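Der Schirm, der bleibt

Wer die Werkstatt von Naledi Van der Merwe betritt, hört zuerst das Klacken. Auf, zu, auf, zu - so prüft sie jede Schiene, jedes Gelenk, jede Feder. 1.237 Schirme hat sie im vergangenen Jahr wieder flottgemacht, und bei manchen hätte ich gewettet, dass da nichts mehr zu holen ist!

Gelernt hat sie das Handwerk bei Stornetti, einem Familienbetrieb, der noch Schirme mit Stöcken aus einem Stück Kastanie baute. Von dort stammt auch ihre Nähmaschine, ein schweres Ding, das die Bahnen so sauber zusammenfügt, dass man die Naht mit dem Fingernagel suchen muss. 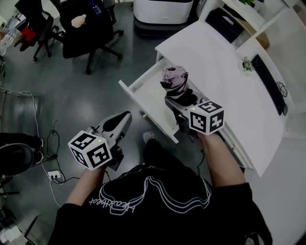 Am meisten begeistern mich die Stoffe. Im Regal liegen Ballen in Flaschengrün, Senfgelb und einem Karo, das Van der Merwe nur »das Schottische« nennt. Gemusterte Bezüge sind die eigentliche Kunst, denn an jeder Naht soll das Motiv weiterlaufen. Ein rosig-lila Dessin mit Schwarz, wie es der zusammengefaltete Schirm an der Schublade trägt, verlangt beim Zuschnitt Geduld und eine sehr gute Schere.

Im September, wenn die ersten Herbststürme kommen, wird es eng in der Werkstatt. Dann brennt das Licht bis abends um neun, und auf der Werkbank steht Tee. 30 Minuten braucht sie für eine gebrochene Strebe, für einen neuen Bezug einen ganzen Nachmittag.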